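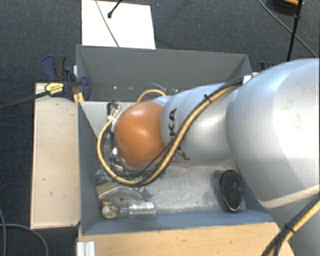 The arm over the grey box, with the bottle still to pick.

I spent most of June on one bug in our bin picking code. The planner would find a good grasp, check it for collisions, pass it, and then the arm would stop with a force limit error on the way down. It happened mostly with items near the walls.

My first guess was the calibration between the camera and the arm, so I redid it. The numbers barely moved. Then I blamed the box. It's held with two blue bar clamps on the left side, and I thought it might be creeping. I measured its position before and after a run of 56 picks and it hadn't shifted.

Emese Vincze found the real cause by reading the logs properly. Our collision model of the box had straight walls. The real walls slope, so near the floor there is less room than the planner thinks – enough less to matter when the gripper goes in tilted. The model came from an old project called Usier that used a different bin, and I had only changed the outer dimensions.

I replaced it with a mesh that has the slope in it. Planning got slower, from 2 ms per collision check to 3, and I can live with that. The limit errors near the walls have gone.

The cable is the other thing. It loops out wide past the wrist and the planner knows nothing about it. For now I've added a fat capsule around the wrist as a stand-in. It's crude and it rules out some grasps that would be fine. Clear plastic is still poor too, with gaps in the depth image wherever a bottle lies, and roughly 65 per cent of our failed picks are now down to that.

Next job is moving the grasp scoring out of Ovix and into its own process, so I can restart it without homing the arm. The branch is called hana if you have access to the repo. It builds, but the tests don't pass yet.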